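Under the Counter: the Cabinet Gallery
Posted 7 June 2021

So the cabinet under the counter finally got its turn! If you've been following along since May you know I've been working my way through the kitchen at the Enton place one door at a time, and I kept skipping this one. It's a Bayram base unit, 600 mm wide, with the wooden countertop over it, and over the past few years it had turned into the place where every flat thing in the house went to live. Trays, cutting boards, folders full of appliance manuals, the spare shelf from the old pantry (why did I keep that?), you name it.

My trouble with flat stuff is that it all wants to lie down. You stack it, and the stack looks great for a day, and then you need whatever is on the bottom. Out it all comes onto the floor, and back it goes in a worse order. I did that for so long I stopped noticing.

The pictures are mostly close up, and they're in no special order, so don't go looking for a before and after. I've put my notes in between as I went.

Edges first

I'm a big believer in storing flat things on their edge, like records. You lose a bit of height but you can see what you've got, and you can pull one out without touching its neighbors. I went back and forth on a Skonis rack for this (91 dollars, and it looked nice in the store, I'll admit) and in the end I decided to live with plain upright storage for a few months before spending that kind of money. 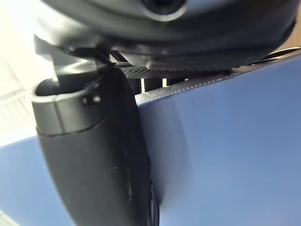

A long light gray edge, with a strip of fine dark mesh and some thin white bars further back.

I like white bars in a dark corner, by the way. They're so much easier to spot than black ones when you're down on your knees with your head sideways.

The blue one

If I'm going to have flat things standing in a row, I want them in different colors. Blue for me is the one I reach for most, so it gets the spot nearest the door. I used to put labels on everything, and then the labels curled up and came off in the cabinet and I'd find them stuck to a tray a month later. Color works better in my house. A rounded corner is nice too, because a sharp one will catch on the cabinet frame every single time, usually when you're in a hurry. 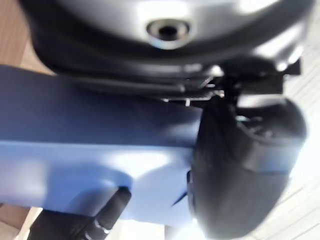
Getting it past the countertop

My countertop sticks out a little past the cabinet front, and I've bumped things on it more times than I want to admit. There's a nick in the wood from a baking sheet, right at the front, that I've sanded twice and rubbed with Norov oil, and I can still find it with my thumb. So I've learned to bring big flat things in low and turn them on the way. Turning is the part I always forgot. If it won't go in square, give it a tilt and lead with a corner, and most of the time it slides by with room to spare. 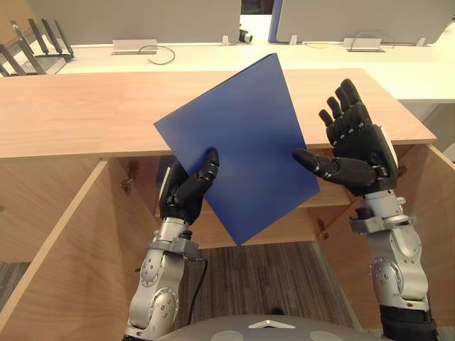
Corner up, corner down: the blue one at a tilt, from just above the wooden countertop to the open cabinet below.

I love that color against the wood. I'd been thinking of painting the inside of the cabinet, and now I'm thinking blue, which wasn't even on my list. (The list had three greens on it.)

And the floor

Every cabinet job in this kitchen ends up on the floor sooner or later. I've started clearing a patch before I open the door at all, and I put an old towel down for anything with a painted edge. My other rule is that whatever comes out gets wiped before it goes anywhere. You would not believe the crumbs that end up inside a folder of manuals. I had 106 pages on a dishwasher we gave away when we moved!
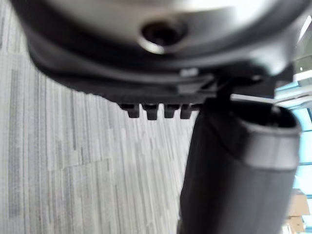 The manuals went in the recycling, all except the stove one, and the pantry shelf is going to a neighbor who swears there's a use for it. What's left should fit standing up, with a hand's width over for the cooling racks if I can find the second one. I'm still not sure about the mesh. It's handy for keeping small things from sliding to the back, but it holds dust, and cleaning it means an old toothbrush and more patience than I've got after dinner.

Next up is the corner cabinet, the one with the door that swings the wrong way. I've already bought the hinges. If you've done one of those and have tips, please leave them in the comments, I'll take anything.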